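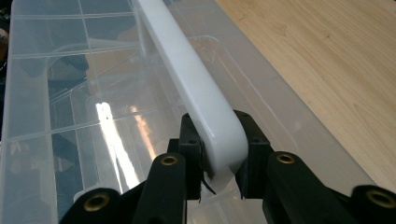 Gripping the handle of the clear storage box with the hand-held gripper, finger pads on either side.

I said in July that I would write up the handle results once the last batch was trained. It finished over the weekend, so this is the write-up, minus the tables, which will go in the paper if there is one.

The question was small. When you teach a grasping policy from hand-held gripper demonstrations, does it matter where along a handle the person grabs? Our first policy was trained on demos where everyone did what felt natural, and most people went for the middle. It worked fine on mugs and buckets. On clear boxes it was bad. The arm would come down in the right area, close, and catch lid instead of handle, or close on air a little above it.

Feng-yi Chou thought the trouble was depth. Clear plastic gives you glare and reflections, and you can see the table through it, so the network has a hard time telling where the box stops. The handle is opaque, but in the middle of a long one there is not much to look at. It's a smooth white bar and one stretch of it looks like the next. At the end of the bar you get a curve and a change of direction. Her idea was to have people grab near the end and see if the policy got better at finding the handle at all.

I didn't think it would do much. I expected we would trade one kind of miss for another.

We collected 429 demonstrations with the new instruction, all on boxes with see-through lids. Zeyu Xiong and I did most of them, and Pak-hei Kong did the rest after my wrist gave out. The camera sits on the gripper, so all the policy ever gets is the close view with the finger pads in it. We trained on that set alone, then on an equal-sized set of natural grabs, same network, same number of steps. Each policy got 90 tries on the real arm with boxes it hadn't seen.

The natural-grab policy got hold of the handle on a bit more than half of its tries. The end-grab policy missed 9. I ran the whole evaluation again with the lamps moved, because I didn't believe it, and it came out close to the same.

Some things that make the result weaker than it sounds. Grabbing the end of a handle is a poor way to lift a box. With anything heavy inside, the box tips and swings, and we only scored the grasp, not the lift. Yi-chun Chow pointed this out in the first meeting and she was right to. We also only had box handles that stand well clear of the lid. I tried a flat one with a folding handle just to see, and neither policy could do anything with it.

There is also the chance that the instruction made us more careful. If you tell someone exactly where to grab, they slow down and line up the pads better. The end-grab demos are longer on average, so I can't rule that out. The fix is a third set where people are told to grab the exact middle. We should have done that from the start.

The next thing I want to try is a two-step version, where the policy finds the end first and then slides along to the middle before closing. Zeyu has a rough version running in our Vello code, but it stops halfway a lot and I haven't figured out why. I'm back in the lab on 23rd October and will start on the exact-middle demos then.

If you have tried something like this on glass or other clear things, send me a note. I'd like to compare.

Contact | Copyright Cheuk-hei Chow | Back to top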